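Robotics Open Day Draws 100 Visitors to Udcombe

9th May

A two-armed kitchen robot and its computer simulation were the main draw at Dutov's open day in Udcombe, where 100 people signed in over the course of the afternoon. The company opened its ground floor to the public for the first time since moving into the old print works on Yeh Street last October.

Most of the demonstration took place on screens. Dutov trains its arm-control software, called Dromia, in a simulated apartment before any of it is tried on hardware. Visitors could stand behind the operators' desks and follow a session from several views at once, including the close views at the grippers.

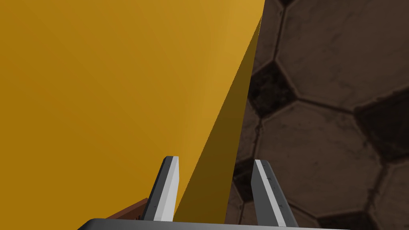

A simulated gripper at close range beside a yellow surface, with the patterned brown background to the right.

Staff started with a short talk on how the simulator is used. The software is given a room, a robot and a task, and the same task is then repeated with small changes to the layout. Operators said the views from the hands matter as much as the wide one, as they are used to judge the last few inches before the fingers close.

The talk ran 19 minutes and was given twice. Questions took longer than the talk both times. Several people wanted to know about speed, and the staff answer was that the arms are kept slow on purpose while the software is being tested. Others asked about power cuts, pets and whether the real machine could manage stairs – it can't.
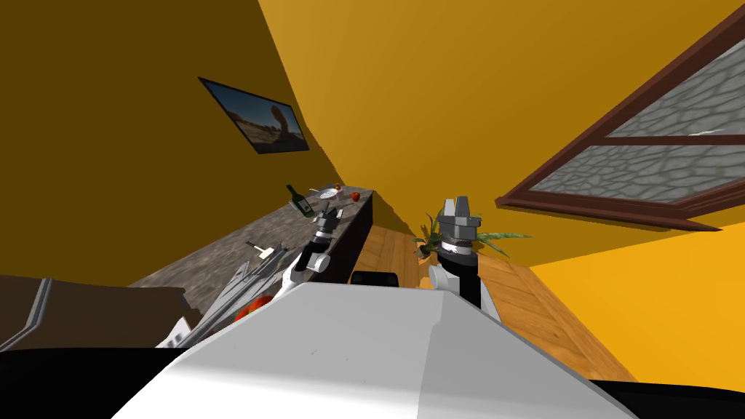 KITCHEN TASKS

The second part of the program dealt with the kitchen. The simulated room has a long counter with a granite-like top, a window and a wooden floor, and the robot works from the end of the counter with one arm reaching over it. A green wine bottle, a white plate and a red tomato are among the things set out near the far end.

Operators explained that a bottle on its side is harder for the software than one standing up. The hand has to come in at a different angle, and the neck and the body of the bottle need different grips. Dutov has 41 versions of the counter layout in its current test set, and visitors were invited to pick which one would be loaded next.

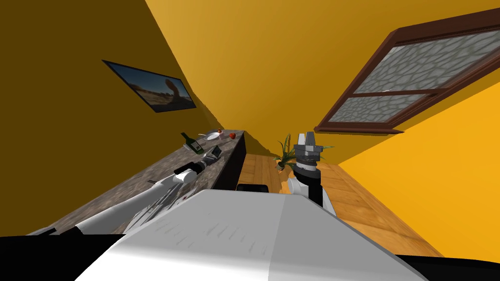 The left gripper over the counter, close to the tipped bottle. The right arm is held upright in front of the plant.

Children got their own station by the front windows, with a desktop arm and a box of foam blocks. There was a line for it most of the afternoon, and turns were held to 10 minutes. Coffee and cake were served in the loading bay.

Parking was tight. Visitors who came by car were sent to the field behind the bus depot, and the company said it would arrange signs from the main road if the event is repeated.

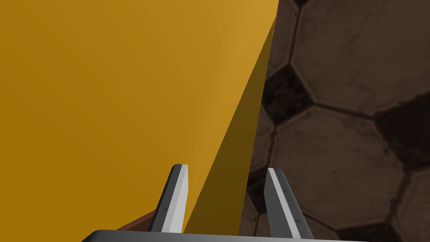
Marlow Tench

Dutov said the next open day is planned for October, again with free entry. Groups from schools and clubs can ask for a separate visit before then – requests should be made at the front desk or by letter to the Yeh Street address. Groups are limited to 19 people, and children under 10 must come with an adult.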